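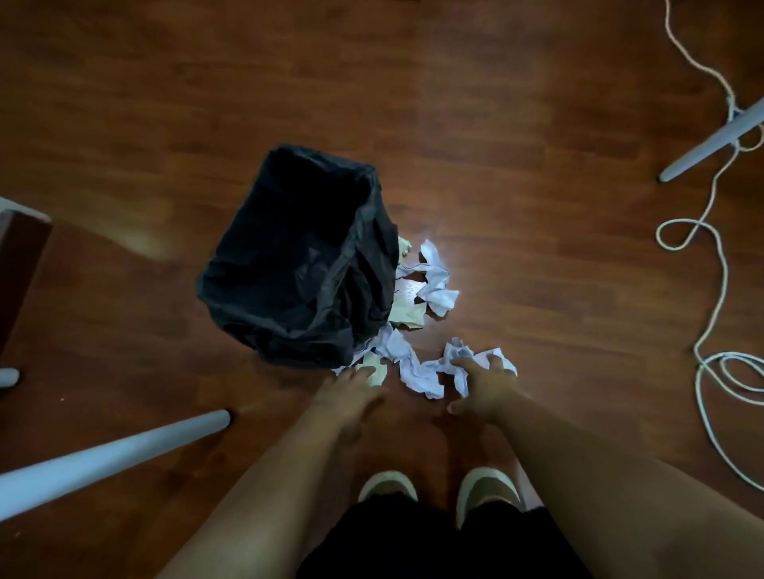
Should small theater companies stop giving away the last half hour of a show to audience questions? They should, or at least the ones playing to rooms under a hundred seats should, and I say that as somebody who sat through more than 300 of these things.

Quick version, writing this between a matinee and a get-out. The post-show talk is killing the show. Lights come up, the ghost takes his hat off, and somebody in row two asks how do you learn all those lines. Every night. Same question, same laugh, same answer.

I get why it started. Grant forms like it. "Engagement." There's a box. We toured Stuteder last February, 19 dates, a talk after each one because the funding said so. By the third week our lead was doing a better performance in the talk than in the play. Not a joke. He'd saved his voice for it.

And what does the audience get? They came for a ghost story. They sat in the cold at Skitthorpe, in the old grain hall, 34 people on folding chairs, and for ten minutes near the end you could of heard a coat button. Then blackout. Then, ninety seconds later, a plastic chair gets dragged out and it's "so, any thoughts?" No. Let them walk to the car scared. Let them argue in the car. The drive home is part of the ticket.

Nivaldo Pacheco, who directed me in two shows and fired me from a third, used to lock the dressing room door after curtain. Ten minutes, no visitors, not even family. I thought it was vanity. Now I think he had it right, the actors need to put the thing down too. You can't be dead in act two and charming by nine forty. Well you can. But it costs.

People will say a talk builds loyalty. Maybe. Himport did a season with no talks at all and the bar was packed after, folks just talked to each other. Brito went the other way, talks on everything, even the kids' show, and half the house was gone before the chairs were out. Small sample I know. Still.

Schools are different. Do a workshop, do it in the morning, do it properly and get paid seperately for it. Kids ask real questions anyway. One asked me why the villain never eats. Still thinking about that one.

If you really must, pick 3 nights in the run. Put it on the poster so people can choose. Hold it in the bar, not on the set, never on the set. And let the actors who don't want to do it go home.

The rest of the time, bow and get off. Van's here.

Last updated: 30 June 2024

Get new columns by email. Enter your address to join the newsletter. Unsubscribe at any time.

Contact | Copyright, all rights reserved | Back to top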